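Home Forums New Posts Members Log In

Search this forum Advanced search Titles only

Small Spaces > Studio layouts > Couch at the side of the bed, yes or no?

verna_crenshaw
Okay, studio people, I need opinions. I've had the tan leather couch backed up to the bed since June and I go back and forth on it every single day. Bed against the wall, couch in front facing the other way, so it sort of makes a living room (sort of!). I love sitting there. I do not love making the bed, because I have to shuffle in sideways with the sheets over my shoulder. The gap is 14 inches. I measured it after I banged my knee again.

The other trouble is that the couch has turned into my packing station. I'm sending stuff off to my cousin and every box gets filled right there on the seat, and then it sits.
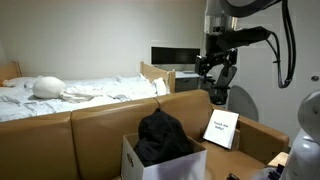

Saskia Ruawai reckons the couch should go at the foot of the bed and nowhere else. Then you can walk down both sides and the sheets stop being a wrestling match.

verna_crenshaw
I tried the foot! The door hits the arm. It opens maybe halfway and then you're squeezing in with your groceries.

MojtabaB
Leave it where it is. My place is laid out the same way with a Prato three-seater and I've never wanted to move it. You get a proper back to the couch instead of it floating in the middle of the floor. As for the bed, just quit tucking in the far side. I throw a quilt over mine and go to work.

saskia_r
Quilt over a messy bed is still a messy bed, Mojtaba. And leather right up by bedding means everything you toss on the couch ends up on the sheets sooner or later. I had that setup for 2 years. Never again.

MojtabaB
Two years and you survived :)

Bevan H
What about a low shelf in the gap? I put a Jirnden one behind mine, 32 inches high, and it catches the phone, the glasses, the book, all of it. You'd have to pull the couch out another 6 inches or so the bed never gets made again. Also, for the packing, do it on the floor! Leather marks so easily if you drag a box across it. I've got a long scratch on mine from exactly that and no conditioner has shifted it.

verna_crenshaw
Ooh, I hadn't thought about scratches. I lift them on and off but I'm not always careful. Does a folded towel underneath do the job, or do you need something stiffer?

Bevan H
Towel's fine. Just don't slide it.

saskia_r
Or pack on the bed, before you make it. Cardboard won't hurt sheets you're about to wash anyway.

verna_crenshaw
Saskia that's kind of brilliant, and also I'm going to measure for the shelf tonight. If it's too tight I'll be back to complain.

Related threads
Cleaning caramel leather without making it shiny
Udard headboard, worth the money?
Where do you keep spare pillows in a studio
Donnelly sofa legs, swapping for taller ones
Shipping clothes: box or bag?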